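# Tips from a robot club: grippers, soap and other slippery things

I run the Boken beginners' group for grown-ups and older teenagers, and this term we're building up to the Hadport tidy-up challenge, where your gripper has to clear a set of ordinary household things off a table against the clock. We've got 19 people signed up (more than we have chairs for!) and I keep answering the same questions, so I've put my workshop tips on one page and you can all stop texting me at midnight.

**Start with a nearly bare table.** I know it's tempting to chuck everything on at once. Don't! One bowl, two hands, and lots of space to get it wrong in. Once you can pick the thing up from any side you like, add a second one. Leire Cordero tried a full breakfast setting in her first week and spent most of the evening picking spoons up off the floor.

**Mark the floor with tape.** If you're working in numbered bays like ours, put the number down in big strips where you can read it standing up. Black tape shows up nicely on grey carpet and a spot of yellow does for the corners. Peel it up slowly at the end of term, and if it leaves gum behind, a dab of washing-up liquid on a damp cloth shifts it.

**Sort the cables first.** Let each one hang down away from your wrist with a bit of slack, then swing your arms about like a windmill before you start. If something tugs, it'll tug worse halfway through a lift.
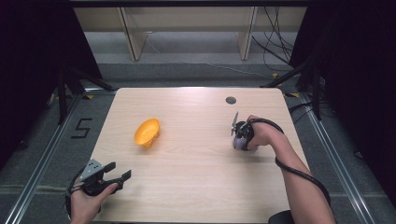
**Pick light things up by the rim.** A plastic bowl or a little strainer wants to skid off as soon as you nudge it, so come in from above with one finger inside and one outside, and close up gently. Squeezing a bowl across its whole width can work too, but a thin one bends and then pings across the room. I keep a square of that rubbery drawer liner in my bag for practice nights, and it's the best thing I've bought for the club. You can't use it at Hadport, mind, so wean yourself off it by March.

**Wipe the pads.** Flour, hand cream, biscuit crumbs, it all ends up on there. Warm water on a cloth, then a dry one, and leave them a few minutes before you start again. I did once use furniture polish and I'd rather not talk about it.

**Practise with soap.** My favourite tip of the lot! A bar of soap is smooth and curvy and it costs next to nothing. Use it dry, straight from the wrapper or the cupboard, and go for the narrow part if it has a waist, so the pads can wrap round the sides. Stand it upright, hold it there and count to ten before you move off. Scuffs don't matter a bit, and when the bar gets too battered for club it can go by the sink and finish its days there. Keep the wet round for the very end of the evening (with a towel down), otherwise everybody else gets your suds.

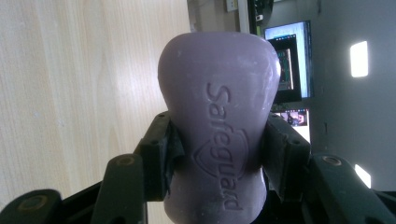 Deividas Sepp wrote in to say that he'd leave the wet round out altogether for beginners: his lot at Nasico did it in week two, the pads stayed slimy for the rest of the session, and they got far more out of dusting a dry bar with talc, which is nearly as slippery and brushes off with an old toothbrush.

Well, I tried the talc and I'm a convert, though do it over newspaper and go easy, because the hoover at our place did not enjoy it. I've moved the wet round to the last night of term.

**Write down what you dropped.** A cheap notebook will do. Put the thing, where you held it and which way it fell. After a few weeks you'll see the same two or three mistakes coming round again (mine is letting go before I've properly put it down, every single time).

**Swap over before you're tired.** Your forearms go long before you notice. Work in pairs, change places when the kettle boils, and put both grippers down flat with the jaws shut so they don't catch on a sleeve.

If you want a bar of soap from the club box, ask me before you start, and bring your own cloth.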